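The flat above the dry cleaner's in Estcombe had to be empty by noon on Friday, and by Wednesday night the only thing left to sort was what had been in the kitchen drawers.

Jean Guthrie had lived there for two years. Her brother-in-law, Teodoro Quezada, had driven over from Kedach with his van and a packet of sandwiches, and he had already carried down the chairs, the lamp and both mattresses. He came back up and stood in the doorway getting his breath.

'What's all this?' he said.

'Drawers,' said Jean. 'I tipped them out.'

'All of them?'

'It seemed quicker.'

He pulled a stool up to the table. She had put the cloth down first so the top wouldn't get scratched. It was the one from the Milletar shop, with the writing all over it, and it had been on the table every Christmas she had been there.
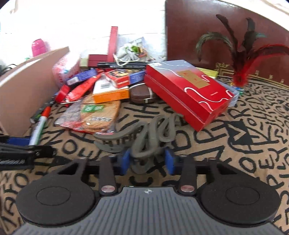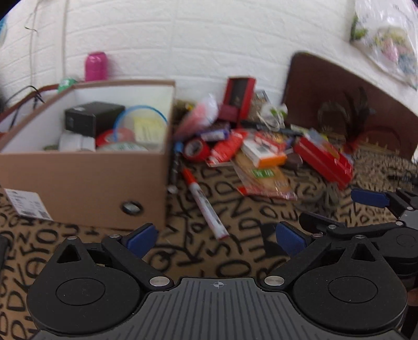
The landlord, Mr Medrano, wanted the keys in his hand and 308 pounds for the carpet, and Jean had made up her mind to pay it and say nothing. She told Teodoro this while they worked. He thought she should argue. He had argued with a landlord himself once, in January, over a boiler, and had got 193 pounds back, and he went through the whole of it again while the cardboard box stood there waiting to be filled.

'Did you like him, though?' she said. 'Your landlord.'

'I never met him. It was all letters.'

'I like Abundio. He came up when I had flu.'

Teodoro picked up a marker and tried it on the back of his hand. 'Does this go?'

'If it works.'

'It's a bit faint.'

'Then I don't know. Put it in.'

They went on like that. He asked about each thing, and she said put it in. After a while he stopped asking. The street lights came on, and somebody downstairs started up the big press, which always made the floor hum under that end of the room. Jean had complained about the noise in her first week and then stopped hearing it. She heard it now.

'You could leave some of this,' said Teodoro. 'There's not much room at Cyrill's.'

'I know there isn't.'

'You said one cupboard.'

'He said one cupboard. I said we'd see.'

He laughed at that and went to look for the tape. She could hear him opening doors along the passage, though there was nothing behind any of them any more. She took hold of the corner of the cloth and smoothed it flat, and read a bit of the lettering, and then she called out that the tape was in the bathroom, on the windowsill, where she had left it that morning.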